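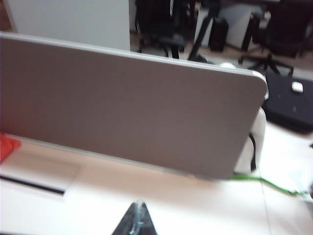 I've worked in the same claims office for long enough to remember when the mail came in a canvas cart. So when people ask me what I think about the robots, I tend to talk for too long, and my sister finally told me to write it down and leave her alone at dinner. Fine!

The first thing I'd say is that office automation doesn't look like much. Everybody pictures a car plant, sparks, a yellow arm swinging a door around. What we got in April was an arm from a company called Arkura, set up to work at an ordinary white desk with an ordinary gray divider, the same kind of desk I eat my yogurt at. It sorts returned devices and paper files, puts things in trays, and tidies up cables. It's slow. It's a lot slower than Jolán Orbán, who did intake at the next row over for years and could clear a cart while telling you the entire plot of a show you hadn't asked about.

And I think that slowness fooled us. We all watched it the first week, made our jokes, and went back to our screens feeling pretty safe. But it doesn't need to be fast. It keeps going after we leave. On a decent night it gets through 278 items, and when I come in with my coffee they're just sitting there, sorted, and my morning is a different morning than it used to be.

Different how? Well, I used to start with an hour of stuff that took no thought. Open, check the number, put it in the pile. I complained about that hour constantly. Now I start straight in on the hard ones, the claims where the form doesn't match the item and somebody is upset on the phone, and I do those all day long. By two o'clock my head is soup. The vendor's slides (there were so many slides) said we'd be "freed up for higher-value work," and sure, I have been. I'd just like somebody to admit that the easy work was also the resting part. You can't take out all the easy bits and leave the day the same length and expect people to feel grateful.

My manager, Rajkumari Kaushik, got this faster than I thought she would. She tracked the phone claims for a while and saw that we were closing more of them before lunch and making more mistakes after it. So she moved the callbacks to the morning and put a longer break in the afternoon, and she had to fight for that break. I mention it because all the arguments I read about automation are about whether there'll be jobs, and hardly any are about what the jobs will be like by three in the afternoon. That part gets decided by somebody's boss, on a spreadsheet, and it matters a lot who the boss is.

The other thing is the desk itself. I used to think of a desk as mine. Now there are rules for the shared ones – trays square to the divider, cables where the arm expects them, no mugs, no plants, chairs pushed well back. We've all started being neat in a way that suits a machine. I caught myself straightening a stapler at the dentist. It's a small thing and I'm probably being a baby about it, but I notice that when the robot and I disagree about where something goes, I'm the one who moves it.

Jolán trained on the system in the summer and runs it now, along with a second one at our Kondberg branch. She got a raise out of it. She says it's the most interesting job she's had here, and also that she misses talking while she works, so I get the show plots by text message instead. There used to be four people in intake, though. Two went over to claims with me, and one took a package and left, and she wasn't replaced. Management calls that nobody losing their job. I'd call it one job lost, politely.

I'm not against the thing, for the record. My wrists feel better than they have in years and I don't miss the canvas cart even a little. If you'd offered me this arm ten years ago I'd have carried it up the stairs myself. What I'd want, if your office is about to get one, is for the people who do the work to be in the room before it's bought. We saw ours for the first time when it was already bolted down. Ask what happens to the easy hour. Ask who gets the time it saves, and get the answer in writing if you can – we asked in May, by email, and Rajkumari is still forwarding it to people.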